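4.2 Cloths between uses: the crumpled state

Figure 4. A white cloth lying crumpled on a white tabletop, left of centre. 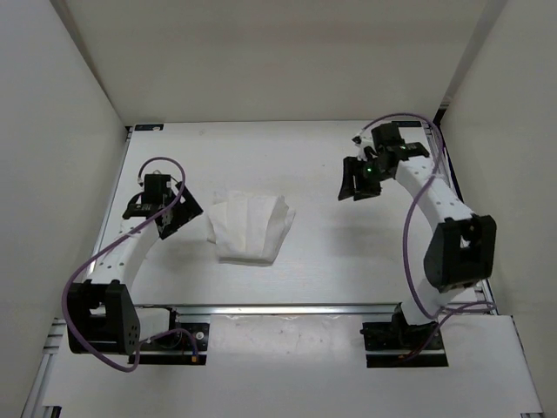 Denise Naylor, interviewed at the Birkett site, remarked that a cloth left in a heap was, to her mind, neither put away nor in use, and that she would always shake it out before deciding what to do with it. She added that most of her colleagues would simply pick it up and wipe something. Her comment was one of several which led us to treat the crumpled cloth as a state in its own right, separate from the folded, the hung and the spread.

The household linen survey covered 121 households and two shared kitchens, at Birkett and Drirby. Participants kept a diary in which each entry recorded a cloth, the surface on which it was found and its state at that moment. After incomplete entries had been removed, 1145 remained. Entries were coded by two members of the team working separately, and disagreements were settled by discussion with Bradley Lockwood, who had designed the diary form.

The crumpled state proved the hardest to code. A cloth which has been dropped without care may still keep a good deal of order. The cloth in Figure 4 is loosely folded, with long folds running through the middle and a fairly straight bottom edge, while its upper edge is ragged and a flap stands out at the right. Under the first version of our coding guide, a straight edge alone was enough for an item to be entered as folded. Coders at Drirby followed this rule closely, and those at Birkett tended to go by the general look of the item. The rule was changed in February. From that point an item was coded as folded only where its layers lay one upon another and at least two edges met.

Colour also affected the diaries. Several participants wrote that a white cloth on a white worktop was easily missed, and that they had noticed it only when clearing the surface for a meal. We cannot say how many such cloths went unrecorded. The Weselero diary form asked for the colour of the cloth but made no mention of the colour of the surface – an omission corrected in the later Tuvivano form, on which both are entered side by side.

Participants differed in what they regarded as tidying. For some, moving a crumpled cloth from the middle of a table to its edge was sufficient, and the entry was marked as complete. Others held that the task was finished only when the cloth had been folded and returned to a drawer or rail. Where a participant's own view differed from the coding guide, the participant's words were kept in a separate column and the guide was followed in the totals.

A further 10 entries described bundles made up of more than one cloth. These were left out of the totals and are discussed with the laundry entries in the following section.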